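Nakeck G2 Hand-Held Gripper, Pair

The Nakeck G2 is a hand-held gripper for recording two-handed manipulation without a robot arm in the room. The operator carries one unit in each hand and does the task directly. Grip width and wrist pose are logged together and exported as one episode per file.

Pose comes from the marker cube. The fingers are soft and textured, and will hold small rigid parts such as capped tubes. Finger pads are sold separately in sets of 8.

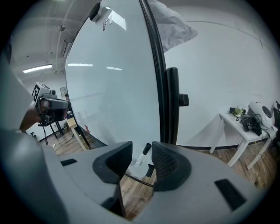
Clear tube with black cap held upright between the fingers. Second unit with marker cube at left.

The G2 was used in the Inton tube handling study led by Baptiste Gautier. A policy trained on 2,745 episodes was tested on 407 tube pickups with objects left out of training. Recordings made with marker pose failed less often than those using camera tracking alone, mainly near shiny surfaces. The Ividgate export tool used in the study is included.

In the box: two grippers, two marker cubes, cables, calibration sheet. Mounting adapters for Šimkus wrists are listed under Accessories. Firmware 42 or later is required for paired recording.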